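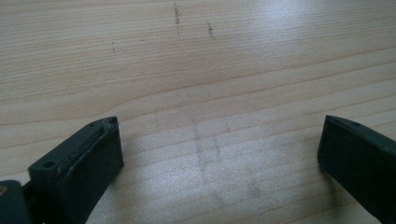 A Day at the Carroll Open House: Small Business Accounting Software Up Close

Posted 9 Dec 2020

I finally made it over to Vakdale for the Carroll open house, and I came home with a full notebook and a head buzzing with ideas for my own books. Carroll makes Bosunero, the bookkeeping and inventory program I've been using for my parts business since last September, and once a year they let customers walk through the office, sit in on sessions and bother the developers with questions. I bothered them plenty.

Attendance was kept small this year, with people spread out and masks on all day. I'd signed up for the morning slot. The first session was on bank feeds, and if that sounds dull, you haven't spent a Sunday night matching deposits by hand! The new matching screen shows the bank line on the left and its best guesses on the right, and you can accept a whole batch with one key. They ran it on a sample file with 1000 transactions in it. It left 167 for a person to look at, mostly split payments and refunds. I asked whether it remembers how you handled a split the last time. It does, per vendor, and you can turn that off for vendors who bill you differently every month. (I have one of those. I will be turning it off.)

After that we were broken into groups for the office walk. My group went to support first. They have a wall screen with the open tickets on it, oldest at the top, and anyone in the building can pick one up, developers included. Catríona Lenihan, the support lead, spent a good twenty minutes with us and answered everything straight. I asked her what people get wrong most often when they move over from spreadsheets, and she didn't even pause. "Opening balances. They type in the bank balance and forget the checks that haven't cleared." Guilty. I went home and fixed mine that night.

She also showed us the import checker, which I had somehow never opened. It's under Tools, then Data, then Check File. You feed it your CSV before you import and it lists every row with a missing account or a date it can't read. I've been importing blind for over a year.

The inventory session was the one I came for. I keep 200 items in stock and plenty of them are sold both singly and in boxes, which used to drive me up the wall. The next version handles units properly, so you buy a case, sell a single, and the cost follows along. You can also set a reorder point by location. I only have the one location plus my garage, but I'm counting the garage!

One of the other visitors, a man from a machine shop called Cosberg, asked about work orders and job costing. The answer was that simple jobs are in now and multi-step ones are coming, with no date given. He looked a little let down, but I liked that they didn't make up a date to please him. He and I ended up comparing chart of accounts setups over coffee, and his is much tidier than mine. I've stolen his idea of a separate account for shipping supplies.

A few things I wrote down along the way:

Backups can go to two places at once, and you set the second one in the same window as the first.

The five user plan lets your accountant log in without using up a seat. I'd been sharing my password with mine, and yes, I got a look for that.

Reports can be saved with their filters. Hit the star next to the report name.

Payroll is still an add-on. The tax tables for the new year come out as a regular update, and you need to be on the current version to get them.

My one gripe is that the reports session was too short. We got as far as cash flow forecasting and then it was time to clear the room for the next group. I would have happily stayed another hour. The forecast takes your open invoices and each customer's real payment habits, so the slow payers show up as slow, and I had several questions about seasonal customers that I never got to ask. I've emailed them in.

Parking is behind the building, by the way, and the front door sticks, so push hard. If you're a customer, get on the list for next year early. The morning slot filled up first.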